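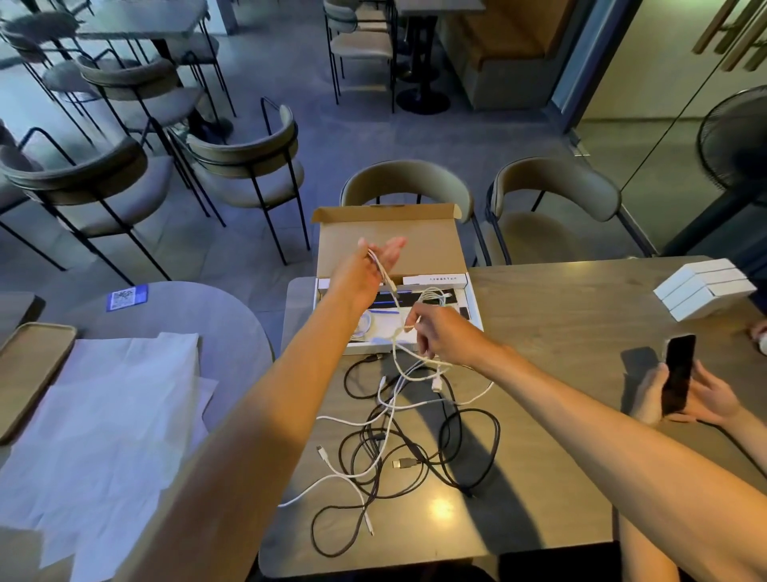
Cable sorting at the long table, white lead coming out of the box

Forum > Manipulation > Teaching by demonstration
Topic: Cables by hand first, then by remote. Worth doing both?

tzein_bench
Ok, I have been hooked on cables for a month now and I need other people to talk to about it! The task is the one in the photo at the top: black and white charging cables in a heap, an open cardboard box, get the white ones sorted out from the black. I record myself doing it with my own hands, head view only, and then I do the same job again driving the arms from the Mima station.

So far I have 221 hand takes and 33 remote ones. You can guess which is more fun. By hand I find an end, pinch, pull, done, next. Remote, the same pull takes me forever and I come away with a sore neck. But wow, when a remote take goes well it feels great.

My question is whether the hand takes are buying me anything. The policy trained on remote only goes for the nearest loop every time and yanks. With the hand takes mixed in it seems to look for a plug end first, which is exactly what I do. I want to believe that's real.

Tamer

srour_fan
Love this. Which gripper fingers? The stock ones on the Srour slide right off thin cable, I had to glue on strips of bike tube.

tzein_bench
Stock fingers with heat shrink over the tips. Bike tube sounds better, stealing that.

oldrelay
I'll be the grump. 33 remote takes is nothing, so you can't tell a habit from luck. And your hands do things the gripper can't. Look at the left hand in your own picture, fingers spread, a loop of white cable hanging over the wrist. What is a two-finger gripper supposed to learn from that? It hasn't got a wrist to hang a loop on.

I'd drop the hand takes and put the hours into remote.

GraziellaZ
Disagree with oldrelay, and happily so, because we went through this at Karnham last spring with shoelaces! We had 1497 hand takes and far fewer remote, and the hand takes helped with one thing only: choosing where to grab. They did nothing for the pull itself. We ended up training the "where" on everything and the "how" on remote only, and that was the version we kept.

The right hand in your photo is the good part, Tamer. A pinch on one strand just in front of the box, with the connector hanging below it. A gripper can copy that. The left hand is trickier, I'll give oldrelay that much. What I would do is demonstrate like the robot: thumb and one finger on each hand, the others tucked in. You feel silly for an hour and then it becomes normal.

Graziella Zanetti

oldrelay
Fair enough on the split. I still think hands-like-a-robot gives you the worst of both. You move slower and it's still the wrong kinematics.

GraziellaZ
Slower, yes! That was a plus for us. Our fast takes were too blurry around the fingers to be any use.

pinchpoint
Can I ask a beginner thing? Do you always start from the same heap or do you mix it up?

tzein_bench
Mix it up. I scoop everything together and drop it, then start recording. I used to lay it out neatly and the policy was hopeless on anything messier.

pinchpoint
Thanks! And do you keep takes where you fumble?

tzein_bench
I keep fumbles if I recover inside the same take. Those are gold in my opinion. If I give up and restart, it goes in the bin.

oldrelay
Agreed on that one, mark your calendars.

srour_fan
What about other people at the table? I see a pair of hands with a phone on the right, over by the white boxes. My detector grabs any hand it can find and my labels go all over the place.

tzein_bench
I filter by which side of the view the forearm comes in from, then check by eye. Mine come up from the bottom. It still gets it wrong now and then, mostly when somebody reaches across.

warden_mod
Moving this to Manipulation from General. Also, if you run Warden for the stop button, please set the force limit before you teach anything that can snag. A cable caught on a table edge will pull a light arm right over. Ours did it in March and bent a bracket.

tzein_bench
Good call, setting that tonight. I'm going to try Graziella's two-finger style for a full session on Friday and add another batch of remote takes so oldrelay will talk to me again. Same heap, same box, scores for both go in this thread.

oldrelay
157 remote or I'm not reading it.

GraziellaZ
Do it, Tamer! And post the bad takes too please, I learn the most from those.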